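Setting Wilville in Type

How a two-person studio drew a lettering system for a town's street signs, and what the work involved

August 19, 2019

The street signs in Wilville used to come from whichever shop gave the lowest price that year. By the time the town hired Rebane, the lettering studio run by Ataberk Karabulut and Eylül Işık, it had signs in four typefaces, two of them stretched sideways by software to fill the panel. Letter height varied from one block to the next. So did the green.

The brief ran to a page and a half. It asked for one alphabet, usable on street name signs, park boards and the numbers on public buildings, and it set a limit on panel width that could not be changed. The brackets on the existing poles were staying up. Any new sign had to fit them.

That limit decided more of the design than taste did. Wilville has several long street names, and the longest had to be set on a panel sized for a short one. The usual answer is to condense the letters until the name fits. Karabulut drew a condensed version first and rejected it after one outdoor test. At 100 feet the counters of the a and the e filled in, and the double l in the town's own name read as a single thick stem.

The second version, which became the typeface Clasero, takes its width savings from other places. The r and t are narrow. The round letters keep nearly all of their width but have flatter sides, so they pack closer to a straight stem without a visible gap. The capitals are slightly shorter than the ascenders. Spacing was set last, by hand, with pairs checked in the order they occur in the town's street list.

"A text face gets spaced for any word that might turn up," Karabulut says. "We had the list. We knew every word."

Weight

Signs that reflect headlights look bolder at night than they do by day. The edge of a white letter on a dark panel spreads, and thin gaps close. Clasero has a single weight, drawn a little lighter than looks correct on a desk. Printed black on office paper it seems weak, and Işık says the studio had to bring a sample panel to the second meeting before the town would discuss it further.

They tested at night with a parked car, low beams on, and panels clamped to a ladder. Readers stood beside the car and called out the name as soon as they were sure of it. The test words were made up, so that no one could guess a street from its first letter. Işık kept the sheet. The lighter drawing was read from farther away than the heavier one in seven of the test words and did no worse in the others.

Numerals

House and building numbers got their own set. The 1 has a flag and a foot. The 6 and 9 have straight, open arms and are drawn separately — turning one over to make the other leaves the bowl looking too heavy at the top. The 7 has no crossbar. Işık wanted one and the town did not, on the grounds that residents would take it for a mistake.

Color

Two colors carry the system: a dark green for streets and a brick red for parks and public buildings. Both were picked from the sheeting maker's stock range. A custom match would have cost more with every reorder, and reorders are where the earlier sign programs fell apart. The first shop closes, the second shop matches by eye, and after a few years the panels no longer agree. The specification lists stock codes only.

Red and green are a poor pair for readers with color-blind vision, and the studio says so in its notes. The two sign types also differ in shape: street panels have square corners, park panels have a rounded top edge. Neither depends on color alone.

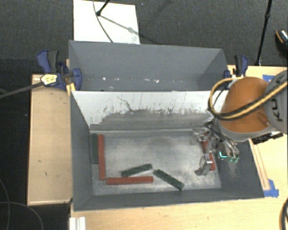 The manual

Rebane delivered the font files along with a 30-page manual, printed and bound with a wire so that it lies flat on a bench. It is written for the person cutting the vinyl. Starkdale, the shop that makes the panels, read a draft and sent back corrections, most of them to do with trimming and the order in which layers go down.

The longest section covers names that do not fit. It gives the steps in order. Check the spacing file first. Shorten the suffix to St or Ave. Reduce the suffix, never the name. If the name still runs over, call the studio. Stretching is ruled out in one line on the first page and again on the last.

Installation starts in December with the streets near the library. Old panels will be replaced as they wear out, so for some years both kinds will be up at once. Karabulut has asked the town to keep a few of the old ones in storage.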